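The Table at Wouters

The laundry came up from the basement at six in the morning, and by the time Visitación Olmedo had her coat off there was already a pile on the long table. She hung the coat on the back of the door, where the hook was loose, and went to look.

Wouters had been a boarding house for as long as anyone in Salville could remember. Now it was mostly men who worked at the port and slept in shifts. They left their clothes in net bags outside their rooms. The bags were supposed to have numbers on them. Half of them did.

"Room 2 didn't tie his again," Gwawr Beddoe said. She was sitting on the radiator with her tea. "It all went in together."

"With whose?"

"With everybody's. I stopped looking."

Visitación pulled the pile apart. Socks went in the basin. Towels went on the chair. Anything she could put a name to she folded and set on the shelf, and what was left stayed on the wood until somebody came down to claim it. By seven the shelf was full and there was little on the table but a few things, mostly dark, which were always the last, because all the men bought dark things.

Ebenezer Odoi came in for his work pants and stood at the door in his socks. He was on the early ferry to Cendale and had nine minutes.

"Those are on the shelf," she said. "Second from the left."

He took them, but he didn't go. He was looking at the table.

"That's Zakhar's," he said.

"Which one?"

"The one with the letters."
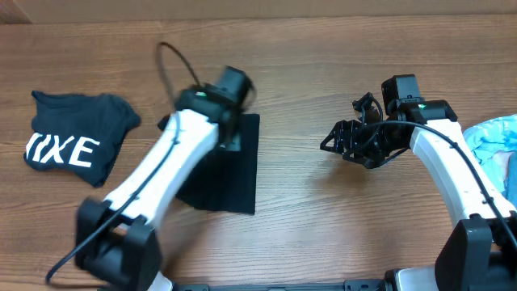 The Garment

She had not paid it any attention. It was so dark a blue that she had taken it for black, and it was bunched up, with the white letters running off into the folds. She could read an X and an E and not much before them.

"Zakhar left in December," she said.

"I know when he left."

"Then it can't be his. I cleared that room myself."

Ebenezer put his pants under his arm. "He gave it to Mingxuan. Before he went. Mingxuan never wore it, he said it was too big. Somebody must be wearing it now."

He looked at the clock and went out. She heard him stop on the stairs to put his shoes on.

Gwawr got down from the radiator and rinsed her cup. She had never liked Zakhar Kostiuk. He had owed the house for a month and a half when he left, and it was Gwawr who did the books. The figure was still in there in pencil, 1481, with a line under it. She had not carried it over to the new year and she had not rubbed it out.

"You could sell it," Gwawr said.

"For what?"

"I'm only saying."

Visitación went on working. She did the pillowcases, which she had been putting off, and after that she matched socks until the basin was down to the odd ones. Men came in and took their things. One of them wanted to know if she had found a key. She had, and gave it to him.

Mingxuan Zheng came down a little before ten with wet hair. He had the room at the back over the bins, and he was the only one who ever brought his own hangers. He hung up two shirts, buttoned the collars, and then saw what was on the table.

"Oh," he said. "I put that in the box for the church."

"When?"

"After New Year. The box by the front door."

"It's been through my wash this morning."

He thought about it. "Then somebody took it out of the box."

"Looks like it."

"Well, that's all right," Mingxuan said. "That's what the box is for."

He picked up his hangers and stopped again. He told her he'd had a postcard from Zakhar, from Aden — a picture of a harbor, with four lines on the back. Zakhar was on a tanker. He had asked if the heat in the back room was fixed yet.

"Did he say anything about the money?" Gwawr called from the sink.

"No."

"No," said Gwawr.

When they had both gone Visitación shook the shirt out. It was a good weight and there was nothing wrong with it apart from a pulled thread at one cuff, which she snipped. She folded it with the letters inside and put it at the end of the shelf, on top of the things from Room 2, where whoever was wearing it would probably look. Then she wiped down the table and went to see about the sheets.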